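Trimming pauses from pick-and-place demonstrations

December 7, 2021

The previous post ended with a policy that reached the object, stopped above it and stayed there until the episode timed out. I have spent most of the time since then on the pauses in the training data, and the results are now stable enough to write up.

The task is unchanged. A simulated arm picks a small object off a wooden table, carries it to an open box and lets go. Everything runs in Mollent, the simulator wrapper I have used since July. The training set is 252 teleoperated demonstrations, all successful, recorded by Luana Damasceno and me. The policy is a behaviour cloning network which takes a fixed view, a wrist view and the joint state, and predicts a short sequence of end-effector motions plus a gripper command.
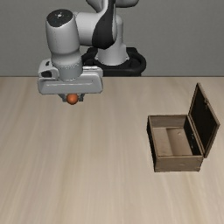 Why does a cloned policy stall when every demonstration it was trained on finishes the task?

Human operators stop moving while they make up their minds, and the recorded action in those frames is close to zero. The network sees many near-identical observations labelled "stay where you are" and very few labelled "go". Once it has come to a halt the next observation is the same as the last one, so it predicts another halt.

None of this is new. The usual remedy is to delete every frame where the commanded motion falls below a threshold. I tried that first and it made matters worse at both ends of the task. Some of the stationary frames are doing a job: while the fingers close, the arm is supposed to stay still, and the same goes for the moment of release. With those frames gone, the policy begins lifting before the grip has settled and moves off before the fingers have properly opened.

The version I settled on treats the gripper signal as a guard. For each demonstration:

Find every frame at which the gripper command changes.
Mark a window on either side of each change as protected.
Outside the protected windows, find runs of frames with near-zero commanded motion.
Shorten each run to a single frame and recompute the action label from the next retained pose.

The last step matters more than I expected. If the frames are dropped and the old labels kept, the retained frame still says "do nothing", and there is simply less of it. Recomputing the label gives that frame the motion which eventually followed. The protected windows keep their original labels.

Harriet Bellamy pointed out that the window should be set from how long the simulated fingers take to travel, and I had been tuning it by hand. She was right, and there is now one less parameter to explain.
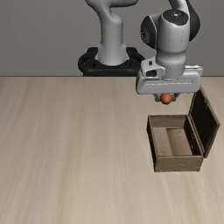
Release was the part of the task I had measured least carefully. The old success check asked only whether the object was in the box when the episode ended, and so lumped together clean drops, drops that bounced off a rim and drops that happened to work despite a poor approach. I now log the position of the hand relative to the box at the frame where the gripper command flips. The lid makes this worth doing. It stands open on the right of the box, and with the orange object held above the box as it is here, the right end of the hand already extends past the lid's upper corner in this view. A policy that overshoots to the right has to be judged on the clearance in depth and height too, which the fixed view alone does not give. The log takes all of it from simulator state.

For evaluation I compared three versions of the data: untouched, plain threshold trimming, and guarded trimming. Each was trained with two seeds on the Hurkedmont machines, with the same network, the same number of gradient steps and the same image augmentation. Keeping gradient steps fixed means the trimmed sets are seen for more epochs, and I have no good answer to that objection except that training the untouched version for longer did not help it. The three conditions together come to 1,081 rollouts once the ones lost to a disk problem are taken out.

The ordering was the same for both seeds. Guarded trimming was best, untouched data was second and plain trimming was last. The gap between the first two is wider than the gap between seeds, though with so few seeds that is a weak statement. Stalls above the object almost disappear under guarded trimming. What remains is mostly a poor grasp, where the fingers close slightly off centre and the object slips out on the lift. 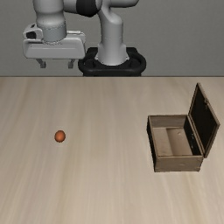 I also varied how many predicted steps are executed before the policy is queried again, up to 16. Longer open-loop execution hides stalling to some degree, as the arm is carried through the bad observation by motions predicted before it got there. On the untouched data this looks like a large improvement. On the guarded data it makes little difference, and at the long end it starts to hurt the grasp, presumably through late correction. Anyone reporting a benefit from longer chunks should probably check how many idle frames are in their demonstrations first.

The baseline script from the Abernathy repository has a trimming flag which I had assumed did something similar. It trims only the start and end of each episode. That is worth having, and I have left it on for all three conditions, but it does nothing for pauses in the middle, which was where ours were.

The wrist view is where the off-centre grasps show up, and it is the input I intend to look at next.

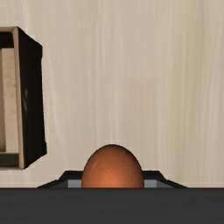
Wrist view. The object is between the fingers, with the open box at the left.

Two things are outstanding. I want to repeat the comparison with demonstrations from an operator who pauses less – Luana's episodes contain far fewer idle frames than mine, so splitting the existing set by operator would be a cheap first attempt. The second is the Ornunholm version of the task, in which the lid starts closed. There the arm has to wait for the lid to come to rest, with no gripper change nearby to protect those frames, and I expect the guard as written to cut them out.

The trimming script is one file and depends only on NumPy. I will put it up when I have removed the hard-coded paths.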